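I have been on the waiting list for a community garden plot for 37 months. Yesterday I got the email. A thread.

First, the email was addressed to Leif Hellström. I am not Leif Hellström. A second email, seven minutes later, was addressed to me and asked me to disregard Leif.

I have thought about Leif a lot since then. I hope he's okay. I hope he's still number 2 on the list and not coming for me.

The garden is called Tadwood. There's no wood. There may once have been a tad. It sits behind the old Lerngate bus depot, between a fence and a different, older fence.

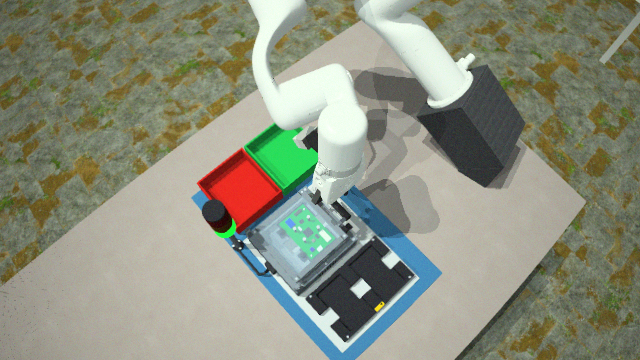 My plot is number 30. It gets full sun from the time I leave for work until shortly before I get home.

Orientation was run by Funmilayo Mohammed, who has grown okra in this climate for years and has no patience for people who say you can't grow okra in this climate. I said it within four minutes.

She looked at my shoes for a while and then moved on to compost.

Rules of the compost, as I wrote them down: no meat, no dairy, no citrus, no glossy paper, no "compostable" forks, no weeds that have gone to seed, no opinions about the compost.

The forks thing got heated. A man in a very nice hat said the package says compostable. Funmilayo reached into the bin and pulled out a fork from what she called "the Obama years." He has not brought up the package again.

My neighbor on the left is Ayana Kumsa. Her plot looks like the cover of a seed catalog. She told me she "mostly just lets it do its thing," and I'd like everyone to know I have seen her out there at 6 a.m. with a hand lens.

My neighbor on the right is mint.

I'm told there's a person under the mint. His name is Olumide Ekpo and he planted one small pot of it for tea. That was three summers ago. He waves from the far side.

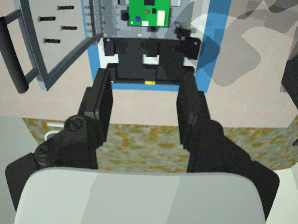 Anyway, soil. I sent mine off to be tested because I'd read that serious people do that. The results came back as a bar chart, and most of the bars were very short.

The written part said my soil was "low in organic matter, suitable for amendment." I've had performance reviews like that.

So I amended. I bought bags of stuff. I bought a bag of stuff that told me to buy a different bag of stuff. I now own more manure than anybody in my family ever has, and we were dairy people.

A word on tomatoes: I planted a variety called Adebisi because the woman at the plant sale, Nneka Sani, said it was "forgiving." I've since asked it for forgiveness on several occasions. It's thinking it over.

She also sold me a cucumber. One. I have been told since by every person I've met that one is too many.

The real problem with plot 30 is that it isn't square to anything. Somebody laid the beds out long ago by walking off from the gate, and the gate has moved.

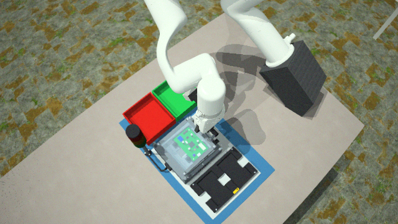 My beans go in next and they need to be in rows, which means I had to decide what my rows are parallel to. The path? The fence? The older fence? I spent an entire evening with string and came out with a rectangle sitting in the plot at a diagonal, same as that big pale table up there, one corner aimed off to the right. Even the mottled gray, rust and moss green around it is a pretty fair match for my path in October. Ayana walked by and asked if it was on purpose. I said it was for drainage.

It doesn't drain. There's a low spot in the back corner where the water goes to be alone.

I've put the cucumber there.

Olumide says you can't kill a cucumber by overwatering it this early. Funmilayo says you can kill anything if you apply yourself. They've known each other a long time and I believe both of them.

Update: string is gone. Stakes are still in. Someone or something has taken just the string.

Update: it was a bird. Ayana saw the bird. She says it's a very nice nest.

Update: Funmilayo left six okra seedlings on my corner stake with a note that said "full sun." That was the whole note.

Also, Leif got a plot. It's 31. He's the man in the hat.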